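Arngate Workroom: progress report to the Rantala fund, February

The packing bench is now in daily use. The pale work surface sits on top of the old table, and the cable hole at the back has been left clear. We repack small parts from Zastomness into plastic boxes with clear lids, and 274 boxes have gone out so far. Each shift has up to 4 people on it.

Two things are behind. The label stock from Skurkton has not arrived, so contents are written on plain sheets for now. The surface also marks easily and needs wiping down at the end of each shift. Kalevi Sjöberg is getting a price for a harder top.

Spending is within the budget agreed in the fall. We are not asking for more money this quarter.
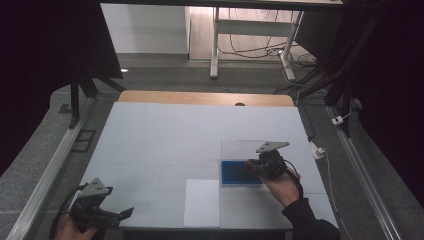 When will the printed labels replace the plain sheets?
As soon as the Skurkton order arrives, starting with the smallest boxes.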